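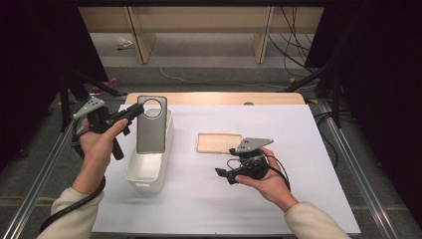
Prendari Pair: handheld grippers for recording demonstrations

I'm Aino Kauppinen, and I look after the Prendari line at Trundex. The Pair is a left and a right gripper you hold in your own hands. You do the job, the grippers record it, and your learning system gets two-handed examples without anybody steering an arm by joystick (I've done that, and my thumbs remember!).

My favorite starter task is phone cases and a plastic basket. It sounds dull, but cases are flat and slippery and they make you think about how you come in on the rim. I do 70 takes before lunch and move things a little each time, so the system doesn't just learn one spot on the table.
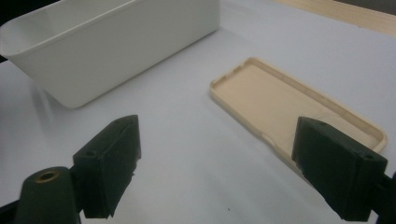
Gripper view: jaws open, beige case on the right, white container farther back.

The fingers unscrew, so you can swap shapes when the job changes. Joni Pelkonen on our bench draws the new ones, and if you send him a part he'll usually have a finger for it in 3 days. Thin edges are where I'd practice most. Go slow, close fully, hold for a beat, then carry on with whatever comes next. 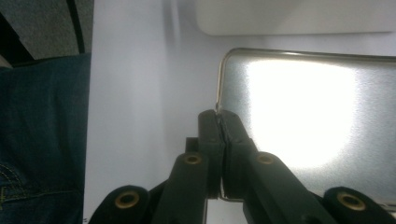
Can two people share one Pair?
Each gripper records on its own clock and gets matched up afterward, so one person can take the left and another the right. Just keep within the cable length.

In the box: two grippers, two cables, spare fingers, a small hex key and a card with the setup steps. Add a bag of 100 spare screws if you're like me and drop them on carpet. Orders and questions go to Nnamdi Omoregie at the Trundex desk.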